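Two-arm drink mixer: stirring arm loses its position and knocks the glass

Posted by Latifa Fawzy, Wednesday, 9:40 pm
Last updated in December

I'm building a two-arm drink mixer in the shared workshop I belong to. Both arms are the same kit model, bolted to one bench behind a table, with two-finger grippers. The left arm is supposed to steady the glass and the right arm stirs. I drive them by hand most of the time and record the motion, then play it back. The playback is where I have trouble.

The stirring itself is slow circles in a small glass, half full. The first few plays are fine. After that the rod starts to drift toward one side of the glass and begins to tap it. If I let it keep going, it pushes the glass over the table until the left arm isn't lined up with it anymore. The drift is always toward the right arm's own base, never away from it.

What I have so far:

The controller is a Lendov board running both arms over one serial line. Position is read back in encoder counts. At the top of the stir, the wrist joint on the right arm should read 1,567. After ten minutes of playing the same motion it reads 1,567 and the rod is clearly not where it was. So the board thinks everything is fine.

I tightened every screw I could reach on the wrist and elbow. I swapped the power supply for a bigger one. I also slowed the playback to half speed, and the drift still came, it just took longer to show up.

The rod is thin and smooth and the fingers are plain plastic. I wondered if the rod is turning in the grip, but when I look at it closely while it's stopped it seems held well enough. I can't grip harder because the gripper motor gets hot and shuts off after a while.

The table surface is smooth too, and the glass has a thin base. I tried wiping everything down. No change. 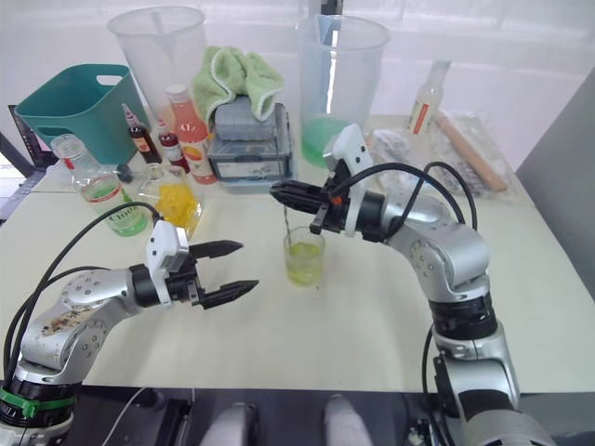 I've also had the cables come up a few times when I talked to people at the shop. They run outside the arms, in loops, with some slack at the wrist. I left slack on purpose because an earlier set pulled tight and popped a connector out. One person said the loops could be dragging on the joint and another said no, they weigh nothing. I don't know how to test that.

My questions are whether this is the grip, the joints or the cables, and what order to check them in. I would like to avoid taking the right arm apart again. It took me most of a weekend last time and I ended up with a spacer left over. I'm running the Daza playback software, version that came with the kit, no changes except the speed setting.

Fadwa Gaber
Posted Wednesday, 11:15 pm

If the encoder reads the same number and the rod is in a different place, the error is somewhere past the encoder. That rules out a lot. The software is not your problem and neither is the power supply.

Past the encoder you have the output side of the wrist gears, the gripper mount, the fingers and the rod. I'd check them starting from the rod and working back, as that order needs the fewest tools.

First, mark the rod. Put a thin ring of tape on it right where the top of the fingers ends, and draw a short line in marker that runs across the tape and onto the finger. Play the motion until you see the drift, stop it, and look at the line. If the two halves of the line no longer meet, the rod is sliding or tilting in the grip. A smooth rod in smooth fingers only touches in a narrow strip, and every time it taps the glass it gets a little push. It can feel tight when you wiggle it and still walk a bit with each circle. I had the same thing with a paintbrush on a plotter arm.

If the mark has moved, don't add grip force. Change the contact. Slide a short piece of silicone tubing over the rod where the fingers close, the kind sold for aquarium air lines. You want it to be snug on the rod. It gives the fingers something soft to sink into and it makes the part they're holding thicker, so the fingers don't have to close as far. You may find you can turn the gripper force down and the motor will stop shutting off. Keep the tubing well above the liquid if anyone is going to drink it.

A better fix, if you have access to a printer, is a pair of finger pads with a V groove running in the direction of the rod. One grooved pad and one flat pad is enough. Two grooves are harder to line up.

If the mark has not moved, go to the wrist. Power the arm on so it's holding position, take the gripper body between two fingers and push it gently side to side. There will be a little play in any kit arm. Compare it with the left one, which you have sitting right there and which is the same model. If the right wrist moves a lot more than the left, the screw that holds the output horn is probably loose. On these it's under the round cap and you can get at it without taking the arm apart. It's possible you missed it, as it doesn't look like a screw location from outside. Take it out, put one small drop of medium threadlocker on it and run it back in. Don't get threadlocker on the plastic parts, some plastics crack from it.

About the leftover spacer – I would want to know where that goes. If it belongs behind the horn, then the horn can shift on its shaft and you would see what you describe.

For the cables, the test is simple. Tape the loops up to something overhead, like a string from a shelf or a lamp stand, so the arm carries none of them near the wrist. Play the motion again. If the drift is the same, it isn't the cables. They don't weigh much but a stiff loop works like a weak spring and always pulls the same direction. A steady pull toward the base plus a loose joint would give you drift that always goes one way. So it could be both together.

marlow_bench
Posted Thursday morning

Had this. Put a rubber mat under the glass and it stopped sliding. Problem solved for me.

Fadwa Gaber
Reply to marlow_bench

A mat will keep the glass in place, and I'd use one anyway. But the rod will still drift and then it's pushing on a glass that can't move. With a thin rod you bend the rod, and with a tall glass it tips. Fix the drift first.

hollis_k
Posted Thursday

Agree with most of the long answer. Two things to add.

You can hide a small drift by making the stir smaller. Most recorded motions are bigger than they need to be because people stir by hand the way they would with a spoon. In Daza you can scale a section of the path. I run mine at a circle that stays well clear of the glass wall and it mixes syrup fine, it only takes more turns. If the rod never touches the wall, nothing is pushing it sideways in the grip except the liquid.

Also, have the arm let go and pick up again between drinks. I set a holder on the table, a block with a hole in it. Every cycle the rod goes back in the hole, the gripper opens, closes again, and any slip from the last cycle is gone. It adds a few seconds. The holder needs to be fastened down or you've moved the same problem to a new place. Mine came from a Hilitia parts kit but any drilled block will do.

I don't think it's the power supply either. You could put the old one back if the bigger one is in your way.

Latifa Fawzy
Follow-up, Thursday, 8:20 pm

Did the tape mark tonight. The line was off after 152 circles, by the width of the marker tip, and further off after I let it run on. So the rod is moving in the grip. I put tubing on it and ran the same number again and the line still met.

I also compared the wrists like you said. The right one does have more play than the left, though less than I was afraid of. The horn screw took a quarter turn. I didn't have threadlocker at the shop so that will have to wait. I still can't tell where the spacer goes. It's thin and black, and the kit drawing shows two places it could fit.

With the cables tied up I saw no difference, but that was after the tubing was on, so I'm not sure it tells me much. I'll run it again without the tubing when I have time.

The holder block is a good idea and I'm going to try that next, with the smaller circle.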